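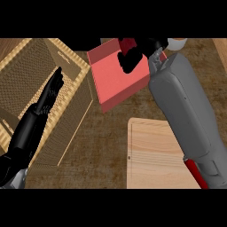 How do I find out where a TV ministry's money goes?

Posted in Money & Giving > Churches and Charities

pewcushion
My mother has been sending $25 a month to Umetov Broadcast Ministries since last May. She found them on a cable channel that runs preachers back to back starting at 5 in the morning. I don't share her taste in preaching, but it's her money and I stayed out of it.

Last month she gave an extra $343 on top of the monthly gift. The letter asked for that exact amount. It said the number had been "given in prayer" and that people who sent it would see their own debts lifted within the year. She has a credit card balance and a roof that needs work, so you can guess how I feel about that.

I went looking for some kind of financial report. Their website has a page called "Our Promise of Integrity" with no numbers on it anywhere. It says the books are "independently reviewed by Hubáček Associates." I searched for Hubáček Associates and got a one-page site with a phone number and a mailing address. I also looked for the ministry's Form 990 and couldn't find a single year. Then I looked at one of those net worth sites, which says the ministry is worth 200 million dollars. It doesn't say how it got there.

Is the missing 990 a red flag? Is "independently reviewed" the same as audited? And is there any way to stop the monthly charge without her having to call them? It shows up on her statement as EDEX and then a string of letters, so I'm not even sure who is taking the money.

ledgerlines
Taking these in order.

The 990: its absence doesn't tell you much either way. Churches in the US aren't required to file one, and plenty of broadcast ministries are classified as churches. Some of them have a building and a congregation that meets. With others I have a hard time seeing what makes them a church apart from the paperwork. Either way it's legal, and the result is that you can't look up salaries or spending the way you could for a food bank. Some ministries that don't have to publish do it anyway. This one had the choice and went with a page about integrity.

"Independently reviewed": no, that isn't the same as audited. In accounting, a review is a real thing with a specific meaning, and it's a good deal lighter than an audit. The accountant asks management questions and looks for numbers that seem off, but doesn't do the testing and outside confirmation an audit involves. That's if they're using the word in its accounting sense. On a fundraising page it could mean someone read it over. Look up the firm on your state's CPA license search, or the search for whatever state is in that mailing address. If Hubáček Associates has no license there, I'd stop giving the page any weight at all. If it does have one, you still don't know what they were hired to look at.

Then write to the ministry and ask for three things: the most recent financial statements with the accountant's report attached, the names of the board members, and how many of them are related to the founder or on the payroll. Have your mother sign it, as a donor. They can legally ignore her. I'd still want to see whether they do.

The net worth site: forget it. Those pages copy each other. I once traced a figure for a different ministry through four of them and ended up at a forum post. It may be high or it may be low, and you can't use it in an argument with your mother, who will ask where it came from.

The charge: Edex is most likely just the payment processor, so they move the money and the ministry gets it. Check the receipt emails to be sure, if she gets any. There's usually a link at the bottom to manage a recurring gift. If there isn't, she should cancel in writing with the ministry and keep a copy, then call the number on the back of her card and tell the bank she has withdrawn permission. It has to be her who does it, or someone with legal authority over the account. Don't log in as her.

pewcushion
Thank you. The receipts do come by email and they say Edex at the bottom, so that part is settled. No link that I could find. I asked her about the letter and she said she'd think about signing it.

flisa_valley_gal
All these TV preachers are crooks, just cut up the card. My uncle gave for years and got a plastic bottle of water in the mail. Report them to the attorney general!!

tenor2ndrow
I'd go slower than the post above. I do give to a broadcast ministry, a small one out of Flisa, and they mail a statement every spring with salaries in it, so they aren't all alike. I'm not convinced a complaint to the attorney general would get far on one letter either. Promising that God will bless a gift is usually treated as religious speech, and states don't like wading into it. Where a complaint has more of a chance is if they said the money was for a particular thing, a well or an orphanage or whatever, and it went somewhere else. Save the letter and the envelope in case.

One thing I'd question is the tax side, if she's been told that's a reason to give. A deduction for gifts this size usually depends on her itemizing, and a lot of retired people don't. Check her last return before anyone counts on it. It won't do anything for the roof.

Also, did the letter come with something to send back? A cloth, a paper to write her needs on, a coin? Filling those out tends to get you more mail. My experience is that the next one arrives inside 2 weeks and asks for more. Ask her to show you that one before she answers it.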